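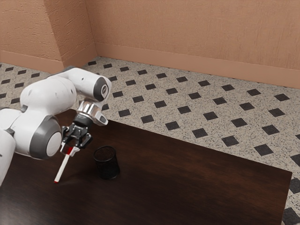
Posted by Phong Kiều
Sunday, December 29, 2019
Filed under: diary, food, family

Slept until almost ten, which I haven't done since May, and woke up to the smell of Châu already frying shallots. She's been threatening to redo the braised pork ever since Christmas Eve (too sweet, she said, and then said again in the car, and then again while we were brushing our teeth), so today was the day. I was sent out for coconut water and eggs before I'd even had coffee.

The Sellby market was a zoo. Everybody in town had the same idea, I guess, get the New Year's shopping done before the actual last minute. No coconut water without added sugar anywhere on the shelf, so I stood there reading the backs of cans like an old man and finally bought 2 of the least bad ones. Got the eggs. Got a bag of clementines I wasn't asked to get. Forgot the star anise and had to turn around in the parking lot and do the whole thing over, same line, same cashier, who very kindly pretended she'd never seen me before.

Back home the kitchen windows were completely fogged up and Châu had the radio on loud. We have a system where she does the caramel and I do everything that can't be ruined. So I peeled eggs! They peeled terribly. I've tried the ice water, I've tried the baking soda, I've tried older eggs, and they still come out looking like the moon. She said the sauce would cover it, and it mostly did.

While the pot was going I finally sat down with the puzzle my brother mailed us. It's a 900 piece thing of the harbor at Grotard, and whoever picked it hates us, because half of it is sky and the other half is water and they're the same blue. I did the whole bottom edge and one boat. Châu came by with a spoon in her hand, looked at it for maybe five seconds, and put in 3 pieces I'd given up on. Then she went back to the stove without saying anything, which was worse than if she had.

Called Mom around lunch. She wanted to know what we were eating, then what we'd eaten yesterday, then whether I still had the gray coat. I do still have the gray coat. She's decided to come up on the train after all instead of letting us drive down to get her, and I argued for a while and lost. She's bringing the big pot. I told her we own a big pot. She's bringing it anyway, along with pickled mustard greens, which I'm honestly thrilled about, so I shut up after that.

Took a walk in the afternoon down Woltasetti Road as far as the creek. Cold but no wind, and that low yellow light you get this time of year when it's barely three o'clock and the day feels done. The people on the corner have already dragged their tree out to the curb with tinsel still all over it. Ours is staying up until it's a fire hazard. I like it too much, even leaning the way it does.

The pork was great, by the way. Darker this time, a bit more fish sauce, hardly any sugar, and the fat had gone all soft and wobbly. I had two bowls and then stood at the stove eating sauce over cold rice. Châu says it's still not her aunt's but she wrote down what she did, so it must be close.

I meant to write up my list for next year tonight and I've got exactly one item on it, dentist. The rest can wait until Mom's here. Need to find the spare quilt, the green one, and wash it tomorrow. Also buy more fish sauce, we're nearly out.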